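Notes from the Waltside Pantry Shelf

Well, neighbors, we made it through another school year's worth of snack bags, and I wanted to sit down this Sunday, May 23, 2021, and write you a proper update, the kind I keep promising and then putting off until the laundry is folded (it is never folded).

For those who are new to the newsletter, the Waltside snack bags started in February of last year as a small thing between two streets. A few families had kids coming home to an empty kitchen, a few others had more crackers than they could eat, and somebody had a porch with a roof on it. Since then we have sent out 3775 bags, and I had to add that up twice before I believed it! The Dorstead side of the neighborhood joined us in the fall, and 539 of those bags went out from their end in the spring alone, which is wonderful for a crew that packs on a pair of card tables.

Now, summer. Summer is harder than the school year, and people are often surprised to hear it. When school is in, there is lunch in the cafeteria and a fairly steady rhythm to the week. When school is out, the kids are home, they are growing, and they are hungry at ten in the morning and again at eleven. So we are going to keep the bags going straight through until classes start again, with pickup at both porches from 2 to 5 on Saturday afternoons. If you can't make it during those hours, leave a note in the blue mailbox and we will work something out. We always have.

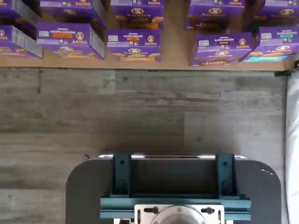
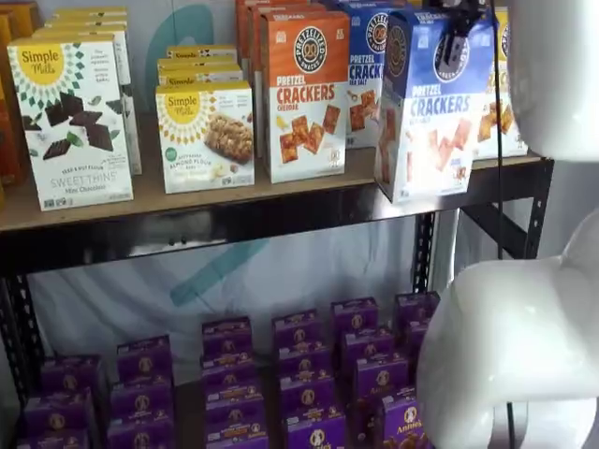 Boxed snacks on the shelf. Boxes like these are easy to store and easy to pack.

A word about what to give, as I get asked this at the grocery store more than anywhere else. Crackers, granola bars, raisins, applesauce cups and small boxes of cereal all go quickly. Please check the date on the package, and please leave the wrapping sealed, even if you only wanted to try one. Peanut-free items are especially handy -- we have several families who need them, and they run out first. We can't take anything homemade, and believe me, it pained me to turn down that banana bread.

The folks at the Valcárcel bakery have been kind enough to save us their clean paper sacks, so we are set for bags through July. What we could really use is a second cooler for the hot weeks. It doesn't have to be pretty. Ours has a lid that comes off in your hand if you lift it from the left, and we have all learned to lift it from the right, but a visitor never knows.

If you would like to help pack, come by the Waltside porch on Friday evening after supper. It takes an hour or so, there is usually lemonade, and children are welcome as long as they don't mind folding down the tops of the sacks. Mine used to complain about it and now they race each other.

Thank you all, truly, for every box and every can. See you on the porch!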